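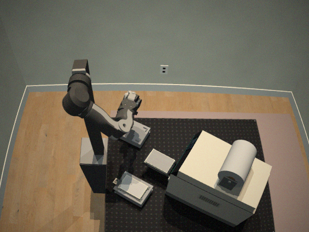 Abb. 2: Simulierte Zelle mit Arm auf Sockel, Ablagen und Großformatgerät (Rolle rechts).

3.2 Aufbau der Zelle

Vorlage für das Modell ist die Ecke in der offenen Werkstatt Trirkov, in der der Arm später stehen soll. Erst simulieren, dann bohren – der Boden dort ist Parkett und bleibt es auch. Sockel, Matte und Gerät deshalb auch im Modell als getrennte Körper, jeder für sich verschiebbar. Wände und Boden nur grob nachgebildet, für die Kollisionsprüfung reicht das.

Der Arm steht links neben der schwarzen Matte, das Gerät mit der Rolle rechts. Dazwischen liegen die Ablagen schräg zueinander. Das ist Absicht: in der Werkstatt Trirkov wird nach jedem Abend umgeräumt, rechte Winkel hält da keiner ein. In der unteren Ablage liegt ein weißes Blatt flach auf; der Greifer ist in Abb. 2 über dem Ständer weiter hinten positioniert, kurz darüber, ohne Kontakt.

Steuerung über Trasel, das Zellmodell selbst in Sostar gebaut. Der Export zwischen beiden war mühsam, die Gelenkgrenzen kamen in der ersten Fassung als Grad statt Radiant an. Seit der Fassung vom 6.10.23 behoben. Alle Läufe davor verworfen und nicht in Tabelle 1 enthalten.

3.3 Durchführung

Je Anordnung 100 Läufe, Startpose fest, Lage der Ablagen zufällig verdreht. Insgesamt 14 Anordnungen. Abbruch bei Berührung mit Gerät oder Rolle. Die Rolle ist als starrer Zylinder modeliert, das Blatt als dünne Platte – Durchbiegung fehlt also ganz. Für echtes Papier ist das zu optimistisch, siehe Abschnitt 5.

Kritisch war durchweg der Bereich an der linken Flanke des Geräts. Wenig Platz fürs Handgelenk, und der Unterarm kommt beim Absenken der Seitenwand nahe. Sockel um ein kleines Stück nach hinten versetzt, danach deutlich weniger Abbrüche. Höherer Sockel wurde auch probiert, brachte nichts. Die Variante mit Deckenmontage (Vorschlag aus dem Rosenthal-Bericht) haben wir nicht weiter verfolgt, weil die die Decke in der Werkstatt abgehängt ist.

Offen: Reibwerte der Matte. Bisher Standardwerte aus Sostar, Messung folgt.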